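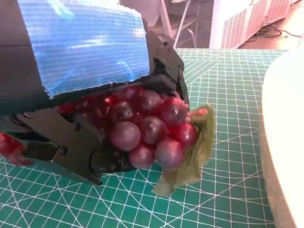

Should grapes be washed as soon as they come into the building, or right before serving?
Right before serving. Water held between the berries encourages mold, and a bunch keeps longest if it goes into cold storage unwashed and is rinsed in the last half hour before it reaches the table.

The question came up at the Friday prep session and the procedure on the wall in the Macaraeg kitchen did not cover it, so the text below replaces the old fruit sheet from September onward. It applies to red, green and black table grapes. Berries bought loose in tubs are handled under the soft fruit sheet.

Receiving. Lift each bunch by the main stem and look at the underside first, where crushed berries collect. Remove split or leaking berries with scissors, leaving the small stem attached to the bunch. Pulling a berry off by hand leaves a wet stub behind, and the stub spoils its neighbors. The whitish bloom on the skin is natural and should be left alone until rinsing.

Storage. Keep bunches in the vented bags they arrive in, one layer deep, on the back shelf of the cooler. The shelf is the one labeled Tristano, after the old supplier -- the label will be changed when the racking is replaced. Do not store grapes next to scallions or leeks. They pick up the odor within a day.

Rinsing. Use cold running water in a colander, turning the bunch by its stem. No detergent and no vinegar. Shake off the water, lay the bunch on a clean towel and leave it for 30 minutes with the stem side up. A bunch that is plated wet will leave a puddle on the board and soften any crackers near it.

Cutting. Work on the green mat, which is reserved for fruit and vegetables. Divide the bunch at the forks of the stem into clusters of six to ten berries. For trays we have been portioning at 80 grams per person, and Dindo Samonte reports that almost 300 grams came back uneaten from the last lunch, so the figure will stay where it is for now. For children under five, cut every grape lengthwise into quarters. Halves are still too large, and crosswise cuts leave a round piece.

Leaves. A leaf on the bunch looks good on a cheese board but goes limp quickly at room temperature. If it is wanted for display, rinse it separately, blot it and set it under the fruit shortly before service. Leaves that arrive with spots or residue go in the compost.

Freezing. Surplus berries can be taken off the stem, dried completely and frozen on a tray before bagging. Write the day on the bag. Frozen grapes are for the blender only, and they are not given whole to small children.

Two smaller items. The Drokov scissors are back from sharpening and hang to the left of the sink. New colanders have been ordered from Praltance under number 2506; delivery has not been confirmed. Corrections to the fruit sheet go to Raili Peltonen, who keeps the master copy.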